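Tuesday, August
Elfriede Fuchs, Collections Office

The Undia room was opened at eight and the block collection was taken up again at the point where it had been left. The purpose of the present work remains the same as when it was approved: the loose building blocks held under the Sipos bequest are to be sorted by color, checked for damage, and entered in the ledger before the lending season begins. The ledger stands at 3,065 pieces. The figure carried over from the previous office was 3,000, and it is now plain that this was a convenience and had never been the result of a count.

The morning was given to the small square pieces, the two-by-two size. These make up a great part of the bequest and have had the hardest use. I have asked that each be looked at from the top before it is entered, as the top face takes most of the wear and the studs will generally show whether a piece has been chewed, filed, or left on a radiator. The red pieces were taken first. Red is the most forgiving color for stains and the least forgiving for scratches, and a mark that would pass without notice on a darker block is quickly seen.

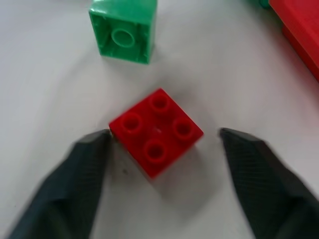 Pin-yu Kong remarked that a small pale mark on the top face ought not to count against a piece at all, and that if the office were to withdraw every block with a blemish between the studs, there would be nothing left for the children to build with. The point was fairly made. The rule as written speaks of "visible damage," and I have agreed to amend it so that only cracks, missing studs, and deformed edges are grounds for withdrawal. Pale marks will be entered in the remarks column and the piece will be passed.

A further question was raised about washing. The Nomness instructions recommend lukewarm water and a mild soap, with the blocks laid stud side down on a towel. I see no objection, though the drying racks in the annex are promised to the textile section until the end of the month and we shall have to make other arrangements. The matter is held over.

Correspondence was attended to before lunch. Zirano has confirmed the delivery of replacement lids and regrets the delay. The lids are the wrong depth - I had suspected as much from the drawing - and a letter has been sent asking for an exchange.

In the afternoon the sorting proper was continued at the long table. The system of one bin to a color has now been adopted for good. The earlier practice of mixed trays, with slips of paper to say what was in them, led to more errors than it saved in time, and the slips were forever being lost. The bins are kept edge to edge in a fixed order, blue, green, and then red, and are not to be moved while sorting is under way. Blocks may lie in the bins at whatever angle they fall. They need not be stacked, and I have withdrawn my earlier note on that subject.
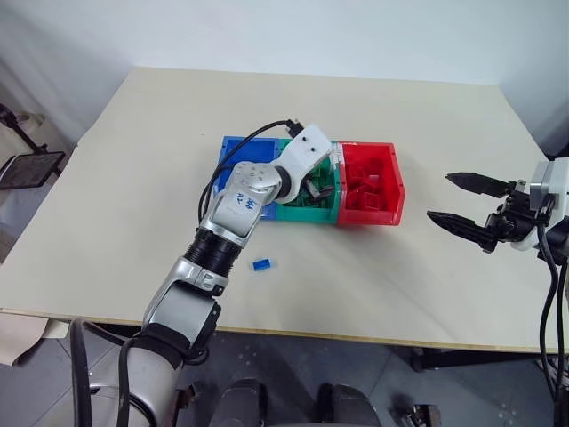
Sorting table, Undia room. One blue block still to be put away.

The afternoon batch came to 181 pieces, all of which were entered. Of these, 2 were set aside for cracks and placed in an envelope marked with the month. No pieces were found to belong to another make, which had been a worry with the lower boxes of the bequest.

It was agreed that the table is to be cleared at the close of each session, and that any block left on the surface is to be returned to the bin of its own color before the ledger is signed. This has been the custom for some time, but it had not been set down.

Outstanding: the drying space, the exchange of lids, and the wording of the amended rule, which I am to circulate in draft. Pin-yu Kong has asked to see it first and will have it by tomorrow noon. The yellow pieces have not been begun. They are in the tall cupboard, on the second shelf, and the key is in my desk.

Room closed at a quarter past five.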